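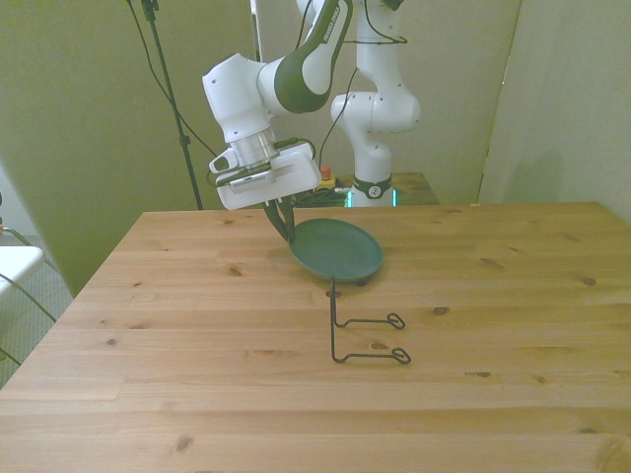

Grileck renewed for second season, episode order cut to eight

19 January 2019

Science fiction drama Grileck will return for a second season, production company Pranholm confirmed in a statement to distributors. The order is for 8 episodes, down from 9 in the first run. Running time per episode is unchanged.

Gavin Haldane remains as showrunner. Purificación Cabello, who directed the opening two episodes of season one, will direct the first block and the finale. The remaining episodes have been assigned to Arsen Skoryk, whose previous credits are in short-form animation.

Rhona MacBrayne returns as Captain Dalby. Alasdair Aitken, credited as a guest in the first season, moves to the main cast as the station engineer Rankin. The statement did not mention the other regulars, and contracts for two of them are understood to be still under negotiation.

Principal photography begins in November. The schedule allows 25 shooting days for the first block, with the station interiors rebuilt on a larger stage - the original sets were dismantled after wrap and only the airlock section was kept. Effects work will again be split between two vendors. Season one contained 369 effects shots, and Haldane said the new scripts call for over that number despite the shorter order.

The second season picks up directly after the loss of the relay station. Haldane said the time jump used in the source novels has been dropped, and that the Rankin storyline from the third book has been moved forward to fill the gap.

A release date has not been set. Pranholm said the first season will stay available on its current platforms until the new episodes are delivered.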